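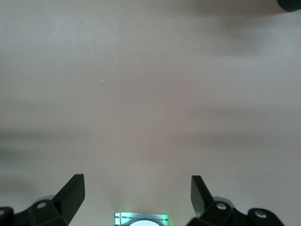
Sound piece in a group show, how do I stop it bleeding into everyone else's work?

Posted by Embla Lindholm, 19 April 2024

Hi all, first time posting here though I've been reading for ages. I got accepted into a group show at Clemorwood in July (yay!) with a sound piece, and now I'm panicking a bit. It's a recording of my grandmother reading out old bus timetables, mixed with street noise I taped from her balcony. The loop is 34 minutes long and most of it is pretty quiet, but there are a couple of spots where a tram goes by and it gets loud.

The room has concrete floors, a high ceiling and no doors. There are 5 of us sharing it, and one of the others is showing a silent film and has already emailed me, very politely, to ask how loud I'm going to be. I really don't want to use headphones. The whole idea is that you walk in and kind of overhear her. I was planning on two small speakers on stands at ear height.

My budget for the whole thing is $2000 and that has to cover shipping and a bench too. What have you all done? Is there a way to keep the sound in one corner without building a box?

Valter Vik

Been there! My first group show I got turned down a little more every day by the gallery staff until you couldn't hear a word, and I only found out at the closing party. So my first piece of advice is to get a volume level agreed on in writing before the opening, with everyone standing in the room while it plays. Mark the knob with tape.

As for the spill, lower and closer is your friend. Ear height on stands throws the voice straight across the room, and with concrete it'll bounce all over the place. I'd put the speakers right by the bench, down low or just behind where people's heads will be when they sit, and run them really quiet. People lean in for a voice. They'll stay longer too, in my experience.

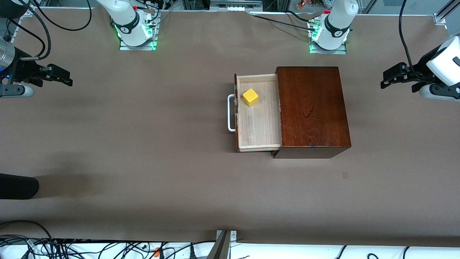

Then get something soft in there. A thick rug under the bench with a felt pad below it, and a heavy wool curtain on the wall the speakers point at (hang it in folds, flat doesn't do nearly as much). I got mine secondhand from a theater that was closing and it's been in three shows now. You don't have to make it look like a recording studio, a curtain can just look like a curtain. Your grandmother's balcony might even give you an excuse for one!

The trams are what I'd worry about. Could you bring those parts down in the mix and leave the voice alone? I know it hurts. I went through the same thing with a church bell and sulked for a week, but once it was in the room I didn't miss the loud version.

Harish Ahuja

just use headphones, everybody does

Quentin Huet

Valter covered most of it so I'll only add the directional speaker option. These send the sound out in a narrow beam, so you hear it when you're standing in the right spot and it drops off a lot when you step away. I borrowed one for a piece called Gastby and it did work, but voices came out thin and kind of tinny, with hardly any bass. For street noise that was a letdown. It also bounced off the floor and came back at us from the far wall, so don't buy one without trying it in the actual room. Ask if you can rent for a day first.

One more thing, ask the curator where the film is going before you pick your corner. If the two of you can be on opposite sides with somebody's big textile or painting in between, you're halfway there. And write back to the film person soon! Send them the file so they can hear how quiet it mostly is.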